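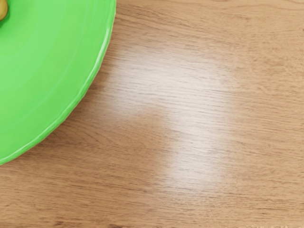
No. 7

Reading time: 2 min

The Wustano Manipulation Laboratory is publishing its notes on gripper and camera selection in this thread. The work compares two parallel grippers, the Rivas and the Ikberg, on tabletop tasks in simulation. Each was given 200 attempts per object.

The first matter was the camera. A close view gives good detail on the rim of a plate and on the grain of a tabletop. It also picks up every reflection. On a glossy surface, overhead light leaves a pale patch that the depth estimate may read as an edge.

Vinzenz Marti ran the close view and the wide view against the same controller. The wide view lost some detail on small fruit but kept the arm and the target together. We have made it the default and kept the close view for final alignment.

On objects: round fruit remains the harder case for both grippers. Flat fingers meet a curved surface at a very small contact area, and a slight error in height is enough to push the fruit away. The Ikberg handled this better once its closing speed was lowered.

Cartons are a different problem. The sides are flat and easy to hold, but the carton is tall for its base. An approach from above has to come down straight — a small sideways touch at the top will tip it.
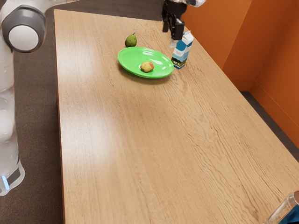
Should the fingers close on the folded top of a carton or on its body?

The folded top is the better choice when neighboring objects leave little room at the sides; the body gives a steadier hold when there is space to reach it.

Maja Zieliński has compared both approaches with the Rivas. Her settings for finger opening and descent speed are in the shared folder under "carton, top approach."

Controllers: the position controller was used for all of the runs reported here. Rehema Masanja is repeating the fruit trials with force control, using the same starting poses. We ask readers not to compare the two sets until hers is complete.

The full log holds 1,915 entries, including runs stopped early. Stopped runs are marked and were left out of the comparison. Tumaini Owino maintains the log and will answer requests for access.

One correction to the previous issue. The finger pads listed for the Ikberg were the long pads. The short pads were fitted for all plate tasks — the table has been revised.

The next issue will cover placing, with release height as the main subject. Comments on the test plan may be sent to Wafula Mohamedi at the Dokilham office through the end of August.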